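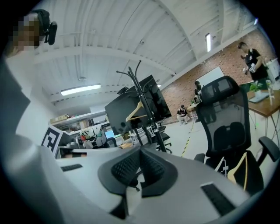 Soup week, and other leftovers

28 December 2019

Quick one because the bread is in the oven and I have 13 minutes on the timer.

So. Soup. I said in the last post I was going to eat nothing but soup between the holiday and New Year's and a couple of you wrote in to tell me that was sad. It is not sad. It is great. Cheap, one pot, no dishes. Well, fewer dishes.

Day one was the ham bone. Split peas, onion, two carrots, bay leaf, the bone, water. That's the whole recipe. I let it go all afternoon and forgot it for the last hour, so it came out more like a paste, and I thinned it with the water from the potatoes. Better the second day. Pea soup always is.

Day two, tomato. Canned. Don't write to me about fresh tomatoes in December. Two big cans, a whole stick of butter (I know), an onion cut in half and fished out at the end. Salt. More salt than you think. My sister's kids ate it with crackers crushed in until you couldn't see any red, and then asked for more crackers.

Day three I cheated and went to Fledano for the chicken and rice. If you haven't been, it's the little counter place on the main street in Miststead, across from the bank. Eight stools and a window shelf. They do one soup a day and when it's gone they flip the sign. I got there at ten to one and got the second to last bowl. Lemon in it, a lot of lemon, and dill, and the rice gone soft so it thickens everything up. I've tried to make it at home three times and never got it right. I think it's egg. Itsuki Ishida says no egg, he says it's just the rice, and he's a far better cook than me but I'm still saying egg.

Speaking of Itsuki, he lent me his big pot. The good one with the heavy bottom. Nothing has burned since, which tells you something about my pot. I looked up what a new one costs and closed the page again.

Now the bread, since people ask. Same no-knead one as always. Flour, salt, a pinch of yeast, water, leave it on the counter overnight. The kitchen is freezing this time of year so overnight turns into most of the next day. I put it on top of the fridge. Seems to help? Last loaf was flat but tasted fine. Flat bread is good for dunking anyway, more crust.

Things I want to make before the week is out:

Mushroom barley. Have the barley, need the mushrooms. The ones at the store yesterday looked tired.

Something with the half cabbage. It has been in the drawer since before the holiday and is somehow still ok. Cabbage, white beans, the heel of the parmesan. Maybe sausage.

Potato leek, if leeks come down in price. Last time there was so much sand in them I was crunching for a week. Wash them AFTER you slice them. Learned that one the slow way.

Freezer note — leave room at the top of the jar. I lost a whole quart of stock on Christmas Eve, cracked right down the side, glass in the broth, had to throw out the lot. Using plastic tubs from now on. Write the date on them too, becuase everything frozen looks like gravy. I thawed what I was sure was lentil and it was applesauce. Had it for breakfast.

Timer's going. Bread looks pale, giving it a few more minutes. If anyone has a good mushroom barley recipe that dosen't need beef stock leave it in the comments, I'm shopping tomorrow morning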